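The Woman Who Moved 500 Letters Into One Room

I had been told to bring a sweater, and I'm glad I listened. Þórey Gunnlaugsson keeps her windows open all year, and by the time she'd poured the coffee I had my sleeves pulled down over my hands. She translates old family letters for a living (yes, it's a living, I asked) and has done it out of the same house in Clekirbridge for 10 years now.

"People think it's romantic," she told me. "Mostly it's somebody complaining about the price of hay."

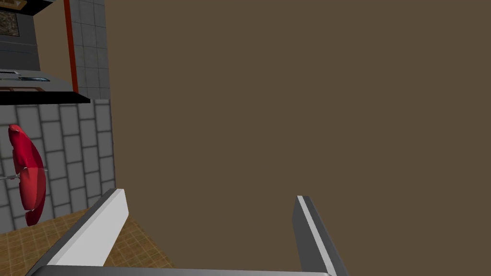

4 min read

The letters she's best known for came from the Ragnarsson family, who left Iceland, settled for a while, argued, moved again and wrote home about every bit of it. There are 500 of them. Þórey took the job thinking it would last a winter. She laughed so hard telling me this that she had to put her cup down.

"The first box was easy. Nice clear hand, one sister writing to another. Then I opened the second box and it was the brother, and he wrote like he was being chased."

I wanted to know how you even start on something like that. Do you go by date? By person? She said she went by ink, which I did not expect! The brother changed ink when he changed towns, so she could sort his undated pages into piles before she'd read a word of them. She spent most of April on her knees on the floor, she said, and her back has never forgiven her.

Her partner on the project was Cyrill Lehner, who handles the German side (one of the Ragnarsson daughters married into a family from Gromberg, and after that half the mail is in German). I got him on the phone later and he was much more careful with his words than Þórey, but he warmed up once we got to the daughter.

"She is very funny and I think she knew it," Cyrill said. "She describes her mother-in-law over 4 pages and never once says anything rude. You only feel terribly sorry for everyone at the table."

They disagree about her, by the way. Þórey thinks she was lonely. Cyrill thinks she was having the time of her life. They've been going back and forth on it by email for so long that Þórey has started signing off with the daughter's own closing line, "Yours, and well fed."
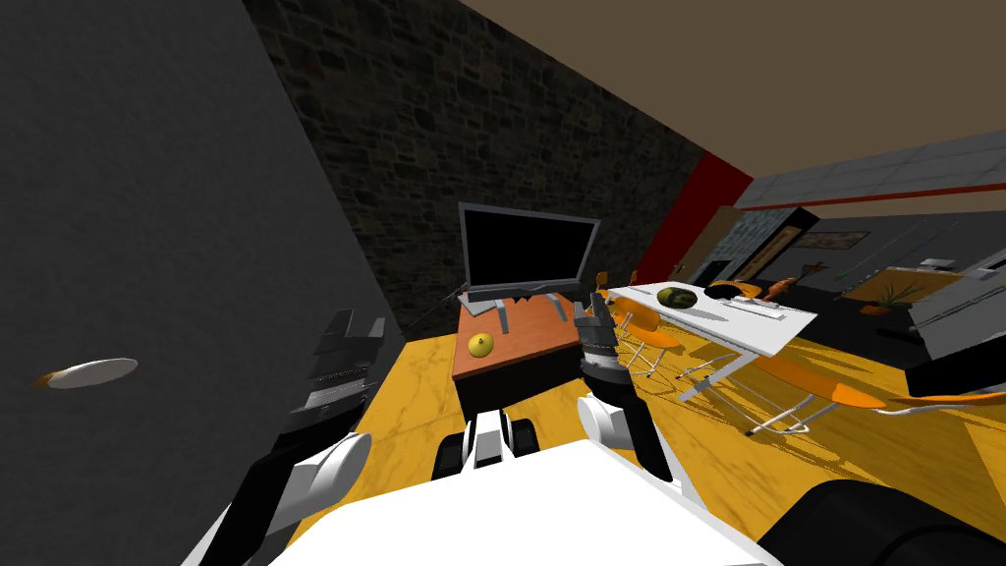

Translating for a family is a strange kind of work, because the people paying you are also the people in the letters, more or less. Þórey has had clients cry, and she's had one hang up on her over a great-uncle's debts. She tries to read each letter straight through once without writing anything, and she's strict about it: no dictionary, no notes, no typing. I liked that. I'm picturing a desk like the one here, with the monitor black and a little yellow fruit sitting in front of it, and I think I could get through a whole box of letters that way, or at least the sister's. Þórey says the second reading is where the trouble starts, when you notice that a word you took for "weather" might be "temper."

I asked which letter she'd save from a fire. She didn't even pause. It's number 169, a single sheet from the brother, written the year after he stopped speaking to everyone. He asks for a recipe. That's the whole letter. There's no hello in it and no apology, just a request for his mother's rye bread and how long to leave it.

"Did she send it?" I asked.

"We have her answer. She sent the recipe and then she wrote two full pages about the dog."

The translations are coming out as a book from Plender, a small press that mostly does local history, with the letters on one side and the English facing. Cyrill wanted footnotes. Þórey wanted none. They've settled on a few, at the back, where she says only Cyrill will find them.

Before I left she showed me the next job, a shoebox tied with kitchen string that she hadn't opened yet. I asked if she was tempted to peek. She said she'd already smelled it, and it was tobacco, so probably an uncle.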